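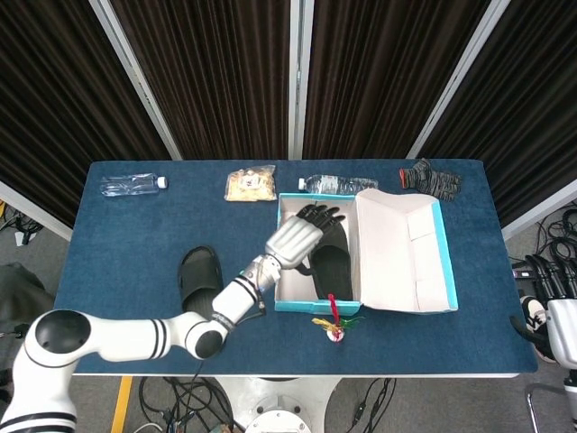
Figure 3. Robotic hand over a black slipper in an open shoe box.

4.2 Anniversary reissues and touring

We next looked at whether reissuing an album changes how many people come to see the band that made it. The sample covers 837 shows in rooms holding up to 3,000 people, all drawn from the Piltora listings. A show was counted as linked to a reissue if it took place within a year of the release date.

Linked shows sold a larger share of their tickets than the other shows by the same bands. The gap was widest in rooms with fewer than 2,000 places and almost vanished above that size. February shows were left out of this comparison – too few bands tour in that month.

Acoustic reissues did no better than plain remasters. Bands signed to Kikora released more of the former, so label and format are hard to separate in these data. The Balludeo survey did not ask fans which version they owned.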